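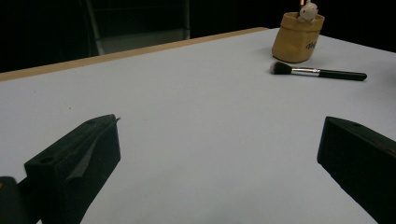 One makeup brush, one little tan pot. Harder than it looks!

About us

G'day, I'm Tegan Tamihana, and I started Penddale because I was sick of picking up after everyone (two teenagers and a labrador, if you're wondering). I'd spent 17 years running packing lines in Cudport, and people kept asking me when a machine was going to do the dishes. I wanted a proper answer for them.

So can they do the chores yet? Some of them, sort of. On a shop floor, where every carton turns up the same way at the same height, machines are brilliant and have been for ages. Your dressing table is another story. A brush has a soft end and a slippery end, it rolls, and it needs to go back in the pot without knocking the whole lot over. You do that half asleep while looking for your keys.
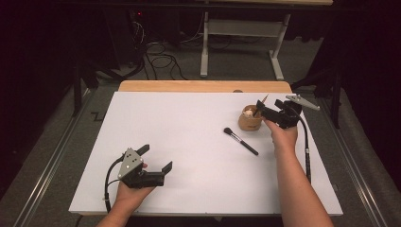
Tidying is mostly small stuff like that, and it's where we've put our energy. We work through it one chore at a time with a person's hands in the grippers, so we get a feel for the grip and the angle before we ask a machine to have a go. Efa Kneath keeps our chore list, which is up to 125 jobs now, from pairing socks to sorting the cutlery drawer. Folding a fitted sheet is on there too – we're not talking about that one.

Brodie Pearce looks after the workshop side and spends a fair bit of his week out with small manufacturers, telling them which jobs are worth automating and which ones they should leave with their staff for now. He's talked a few people out of spending money, and we're fine with that. Aroha Gilchrist answers the phone and writes our newsletter, Karkon, which comes out each January and July and goes to 909 readers.

Got a chore that drives you up the wall? Send it in! Aroha reads every one, and the good ones go straight on Efa's list.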